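Flevulcombe Household Pantry and Budget Advice Service
Progress report to the Skultia Fund, second reporting period
Prepared by Ebony Sheehan, service manager

1. Where we are

The service has now been running for two full reporting periods. We finished the move out of the church hall and into the unit on Pawłowska Street, and all three parts of the program (the pantry, the budget advice sessions and the school holiday parcels) are open. The evening session was two months late in starting. It is now full most weeks.

Over the period we gave out 1,187 parcels to 156 households. The target in the grant agreement was 50 households in the first year, which we set before the Dustinow plant cut its second shift. We have not asked for the target to be changed, but we would like to talk about it before the next agreement is drafted.

2. Pantry

Parcels are made up on the afternoon before collection and go out between 10 a.m. and 6 p.m. We changed the contents of the standard parcel twice. The first change took out dried beans that need soaking, which kept coming back in the returns crate. We put in canned beans and lentils at a slightly higher cost. The second change added more snack items for school lunches. Parents asked for this more often than anything else on the comment cards.

Fresh produce is still the weak point. Our arrangement with the wholesaler gives us what is left at the end of the morning, and in December that was mostly cabbage and onions for three weeks in a row. We handed out a recipe sheet with it. Some people liked the sheet and a fair number told us they did not want any more cabbage.
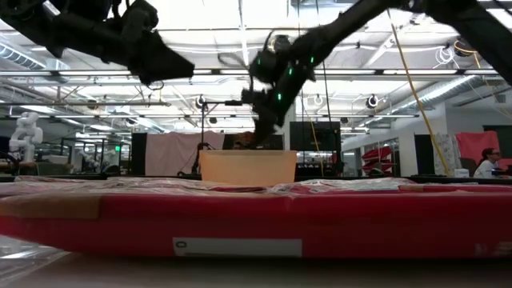 The cold store was installed in the second month. It cost more than the quote because the wiring in the back of the unit had to be brought up to code first, and we covered the difference from our own reserve. Running costs have been close to what we planned. We can now take dairy and frozen vegetables, and the share of donated food we have to turn away has gone down a good deal.

We also started keeping a proper stock list. Before this, the shelves were checked by eye on packing day and we ran short of cooking oil four times. Themis Tzavaras set up a simple spreadsheet with a reorder level for each item, and we have not run out of oil since then. Rice is still hard to predict. Large families take more of it than the formula allows, and we would sooner change the formula than argue at the counter.

3. Budget advice

Themis runs the advice sessions with one part-time colleague. Each household gets a first meeting of up to an hour and then shorter follow-ups as needed. Most people come about utility arrears. The next most common problem is store credit, followed by rent.

The sessions have settled into a pattern. At the first meeting we go through income and bills and agree on which debts have to be dealt with first. At the second we make the calls together, on speaker, with the household in the room. This takes longer than sending letters but creditors respond to it, and people learn what to say the next time. Several have told us they have since made calls by themselves.

We had planned group workshops as well. We held two and attendance was poor at both. People do not want to talk about what they owe in front of neighbors, which we should have expected in a town this size. We would like to move the remaining workshop money into one-to-one hours. A short request is attached to the budget sheet.

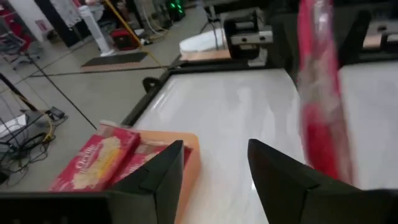 Waiting time for a first meeting reached four weeks at its worst and was down to nine days by the end of the period. The evening session made the difference. It brought in people who work days and had been missing appointments, and that freed up daytime slots for others.

4. School holiday parcels

These went out for the first time during the winter break. Families signed up through the two elementary schools, and the school offices handled the forms, which saved us a lot of work. Each parcel had breakfast and lunch items for ten days, sized by number of children.

Two things went wrong. The sign-up form did not ask about allergies, so we had to call families one by one in the last week before the break. Also, pickup was set for a single morning and the line went out to the parking lot. For the spring break we will use a revised form and spread pickup over two days. The schools have agreed to both.

5. Staff and premises

One member of the pantry staff left in the middle of the period to take a full-time job. We filled the post after five weeks. In between, I covered packing days myself and the quarterly survey went out late as a result — the response rate was lower than last time, and the numbers in the appendix should be read with that in mind.

The lease on the unit runs for another two years. The landlord has repaired the loading door but not the gutter over it, and water still comes down on the step in heavy rain. We have written to him again.
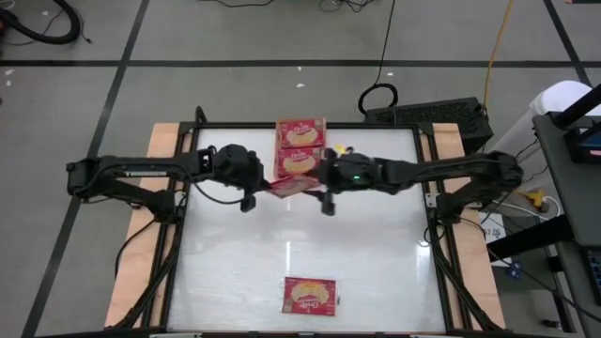
6. Money

Spending is within the total but not within every line. Food costs are over 10 percent above plan, mostly from cooking oil, cereal and canned goods. Staff costs are under plan because of the vacancy. Transport is on plan. We are not asking for extra money this year, only for permission to use the staff underspend for food.

7. Next period

Hold the spring break parcels with the new form and two pickup days.
Agree on a better produce arrangement with the wholesaler, or find a second supplier.
Review the parcel formula for large families.
Send the survey on time.
Keep the wait for a first advice meeting under two weeks.

The budget sheet, survey results and workshop request are attached. Questions about the advice figures should go to Themis, and anything else can come to me.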